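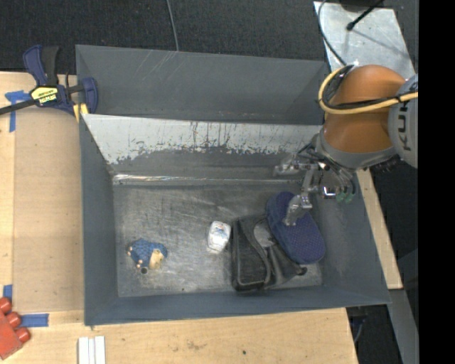

The Lovville bin-picking demonstration is a public session held each July at the Prekley laboratory in Lovville, as part of the laboratory's summer open day. It shows a robot arm grasping mixed household items in an open-topped bin. The session is run by the manipulation group under Marisol Van Dusen and is the longest-running item on the open day program.

Background

Bin picking is the task of removing objects one at a time from a container in which they lie in no fixed order. Industrial versions usually deal with a single known part. The Lovville session uses unlike objects - soft toys, pouches, sponges, small containers - whose shape, weight and stiffness differ, and which may lie partly on top of one another.

The demonstration grew out of a student project by Tonantzin Cisneros, who wrote the first version of the grasp planner, named Erard. It was first shown to visitors as a side table during a lecture on machine vision and became a separate session the following year.

Equipment

The arm is an orange KUKA unit fitted with a multi-fingered metallic gripper. The bin is gray with sloped sides and stands on a wooden tabletop, next to a clamp that grips the table edge. Strips of blue tape are applied to the wood near the bin.

A fixed camera views the workspace. Erard takes the camera image, proposes a set of candidate grasps and ranks them. A second program, Castellanos, plans the arm motion and rejects any candidate that would bring the wrist too close to the bin walls. The object collection held by the laboratory contains 464 items, from which a small group is drawn for each run.

Format

Each session lasts around 19 minutes and is repeated through the afternoon, with the last run starting at 4:30 p.m. Groups are limited to six visitors, who stand behind a floor line on the operator's side. An operator loads the bin, reads out the object list and starts the run. No further input is given unless the arm stops.

A run ends when the bin has been cleared or after two failed grasps in a row. A grasp is scored as failed if the object leaves the fingers before the arm reaches the drop point. Results are written on a board next to the operator's desk and are later posted on the laboratory's website.

Visitors may ask for a particular object to be added. Requests are limited to the laboratory's own collection, and liquids, glass and food are not accepted.

Known limitations

Overlapping soft objects account for most of the recorded failures. Straps and loops are a separate problem, as a finger may catch one while closing on a neighboring item. Thin objects lying flat against the bin floor are also difficult, and Castellanos rejects many of the low grasps they require.

See also

Grasp planning
Machine vision
Prekley laboratory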